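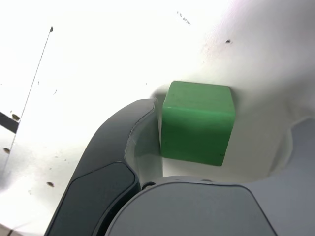
6. Checking the gripper and the test stack

Do this check after every change of finger pads, after any knock to the arm, and at the start of each month. It needs the three test cubes (red, yellow, green) and a soft cloth. Work from the wrist camera picture first, with the arm stopped and the gripper open. If one finger sits right beside the cube and there is open space on the other side, as with the green cube and the left finger, the approach is off centre and must be corrected before closing. Closing on an off-centre cube drags it sideways and wears one pad faster than the other.

6.1 Before you start

1. Put the controller in manual mode and set the speed to the lowest step.
2. Wipe the finger pads and the cubes with the dry cloth. Do not use solvent on the pads.
3. Look along the edge where each pad meets the finger shell. Replace the pad if you can lift it with a fingernail.
4. Check that the cable on the arm moves freely and isn't pinched at the lower joint.

CAUTION: Keep hands out from between the fingers whenever the arm is powered. The fingers can close without warning if a saved program is resumed.

6.2 Centring the approach

1. Place one cube on the table under the gripper.
2. Lower the gripper until the finger tips are level with the top of the cube. Stop there.
3. Jog sideways until the gap is the same on both sides.
4. Close the gripper at low force. The cube should not slide or turn as the fingers meet it.
5. Open, raise the arm and save the position.

Note: If the cube turns as it is gripped, correct the wrist angle and go back to step 2.

6.3 Stacking check

1. Put the red cube inside the black square, flat on the table.
2. Run the program STACK at low speed. It places yellow on red, then green on yellow.
3. When the green cube is down, let the gripper open fully and rise clear before you touch anything.
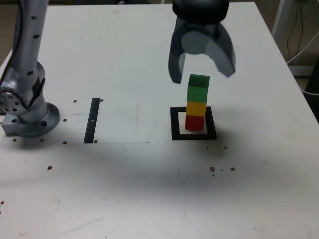

4. Crouch and look at the stack from two sides. A slight lean is acceptable if the cubes stay put when the arm goes back to its rest position.
5. If a cube overhangs the one below by more than 2 mm, repeat 6.2 and run the program again.
6. Write the result in the cell log with your initials. Entries in the Calotitz cell are written like this: 3/18/22, pads changed, stack good, M. Ko.

CAUTION: If the stack falls, press stop before picking up the cubes.

6.4 Resetting the table

Take the stack down by hand with the arm stopped. For the pick check, set the cubes out separately with room for the open fingers on either side of each one. Leave the tape marks where they are. When the tape starts to lift, replace it and repeat 6.2, as the old position may no longer match. Scuffs on the table don't affect the check, but brush away any grit before putting the cubes down. 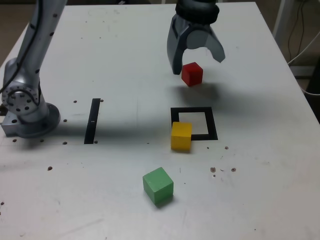

Do the cubes have to be squared up to the tape before a pick check?

Only for the stacking check, where the red cube starts inside the square. The pick check is meant to be run with the cubes at different angles and places.

6.5 Pad life

Change both pads together at 4,000 cycles, or sooner if either one slips. Spare pads are ordered through Po-yen Wan in the Gineck stores. Reset the cycle counter once the new pads have passed 6.3.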